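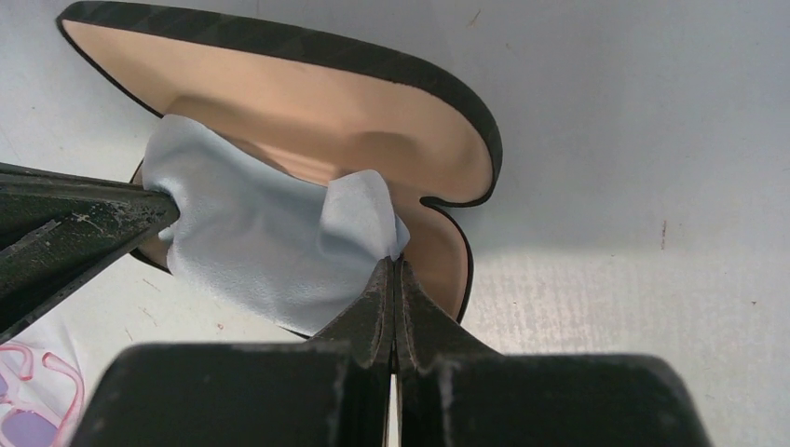

Flenau Finger and Cable Service Kit for the Drekow Two-Arm Cell

Part no. FK-147
Price: $295 per cell (both arms)
Usually ships the following Friday

The FK-147 kit covers the parts that wear first on a Drekow two-arm bench cell: the gripper fingers, the cable clips and the short cable that loops over each wrist. It fits cells with the shared front mounting plate. It does not fit the single-arm Guerra bench unit, which uses a different wrist.

What is in the kit

Four gripper fingers, matte black, two per arm
Finger screws and a 2 mm hex driver
Wrist cable, purple, one per arm
Cable clips, white, pack of 13
Alignment card
Lint brush

When to change the fingers

Scuffs and small chips along the beveled faces are normal and do not affect the grip. Check the inner faces and the tips. With the gripper closed and empty, the tips should meet evenly along the seam. If one tip sits ahead of the other, loosen both fingers and set them again with the alignment card before you decide to replace them. Change the fingers as a pair. A new finger against a worn one will pull thin material to one side.

Cells that handle cloth need a look more often than cells that handle hard parts. We suggest every 40 hours of running. Fibers collect where the finger meets the gripper body and can stop it from closing all the way. Use the lint brush dry. Do not use oil or spray cleaner on the fingers.

Fitting

1. Clear the work surface and move both arms to the service position, grippers open.
2. Switch off at the main supply and wait for the LEDs on the boards under the front plate to go out.
3. Take off the old fingers, one arm at a time. Keep the screws separate from the new ones.
4. Fit the new fingers finger-tight, close the gripper by hand on the alignment card, then tighten.
5. Unplug the old wrist cable at both ends and fit the new one.

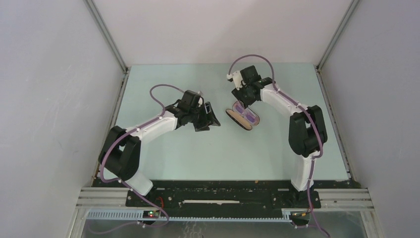
Leave enough slack in the wrist cable for a full turn in both directions. The loop should stand clear of the wrist and never rub on the gripper. Clip the rest of the run to the white links, and replace any clip that slides when you push it with a thumb. At the base, check that the cable hangs free of the boards — a loose loop is fine, a tight bend at the connector is not.

After fitting, switch on and home both arms. Run a slow handover from one arm to the other with a part you know well. If the grippers meet off center, repeat the arm calibration in the cell manual. New fingers alone should not change it.

Not included

Mounting plate bolts, control boards and arm motors are sold separately. For softer pads that push onto the standard fingers, see the Feseck pad set.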